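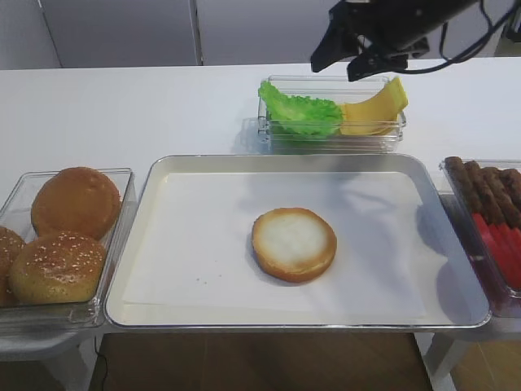

Reading time: 2 minutes

2010-09-29, Dede Nyarko

The Stivbridge assembly station was moved to its final layout in July, and all work in this period used that layout. The lined metal tray stays in the centre of the table and every burger is built on it, starting from a bottom bun half placed cut side up. Buns are held in a clear container to the left, patties on edge in another to the right, and lettuce and cheese share a smaller one at the back. The positions are marked on the station drawing and should not be changed before the Baxter trial closes.

Of the 100 builds planned for the period, 51 are complete. The shortfall is due to late delivery of patties in the first half of the period. Delivery is now on a standing order and the remaining builds will be carried over to the next period at no extra cost to the grant. Spending on consumables stands at 700 pounds, within the agreed limit.

Parchment is changed between builds. Crumbs left on the sheet affected the weights recorded in the early builds, and those entries have been flagged in the log.
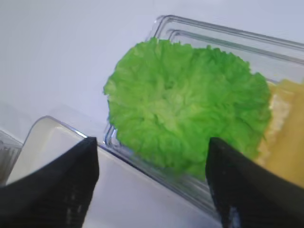
Shared containers were adopted to save table space and the arrangement remains under review. The Alleo fillings note asks for a clear gap between ingredients. With the ruffled green piece lying right up against the pale yellow block, as it does in the clear ridged tray, that gap is lost. Two options are being costed: a fixed divider, or a separate container for each filling. The divider is cheaper, but it narrows the opening on both sides and makes restocking slower.

Work for the next period:
- complete the outstanding builds
- decide on the divider and update the station drawing
- repeat the 6 flagged builds with fresh parchment
- send the revised weights to Drillatau for checking

No change to the end date is requested.

Related items
Stivbridge station: layout drawing and notes
Baxter trial: build log summary
Alleo fillings note, second issue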